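Small Craft Handling and Seamanship
Unit 6: Planning a Passage Under Oars 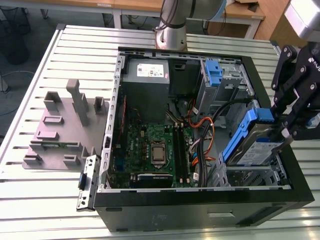 A hard drive in its blue caddy, held above an open desktop computer case.

Scope of this unit

Unit 6 deals with the preparation of a day passage in an open rowing boat on sheltered or partly sheltered water. Students should already be familiar with the stroke, the parts of the boat and the handling of lines, all of which were covered in Unit 5. The examples refer to Lake Kokar and to the tidal reach between Resel and the Baloyi jetty. Students who intend to row elsewhere must obtain the local chart and tide tables themselves.

1. Distance and speed

The practice passage from Resel to the Baloyi jetty measures 3,207 meters along the recommended line. A loaded boat with one rower does not hold the same speed from start to finish, and a plan based on the speed of the first few minutes will be wrong. Work out the time for each leg separately. Enter it in the passage table with the expected direction of the stream, and leave the last column blank for the time recorded on the water.

A following stream is added to the speed of the boat through the water; a contrary stream is subtracted. Where the stream crosses the course, the boat must be pointed up into it. The rower faces aft, so a transit astern — two fixed marks kept in line over the stern — is usually the most convenient check on sideways drift.

2. Wind

Wind affects a light, high-sided boat more than a heavy, low one. A breeze from ahead shortens the run between strokes. A breeze on the beam tends to turn many boats toward the wind, and the rower then tires one arm by correcting at every stroke. Moving weight a little aft often helps. Note that wind blowing against the stream raises a short, steep sea, even on days when the forecast is mild.

3. Crossing the channel

Cross marked channels at right angles and without stopping. Look over both shoulders before entering. Larger vessels may be unable to turn or slow down in the space available, and a small boat is expected to stay clear. On the practice passage the crossing is 200 meters wide and is made at the second beacon.

4. Equipment

Each boat is to carry a life jacket for every person on board, worn and fastened; a spare oar and oarlock; a bailer on a lanyard; an anchor with its line made fast before departure; a whistle; drinking water. A light is required if there is any chance of returning after sunset. Loose items are to be stowed low and secured.

5. Turning back

A turning-back time must be written on the plan and left with the shore contact. It applies even when the boat is close to its destination. In November the practice passage may not begin after 1:00 p.m.

Assignment

Prepare a written plan for the return passage from the Baloyi jetty to Resel, using the blank table in the Trallivum workbook. Show the working for each leg. Mark on the chart two places where the boat could land if the wind increased, and state which of them you would use at low water. Plans are to be handed in before the next session on the water.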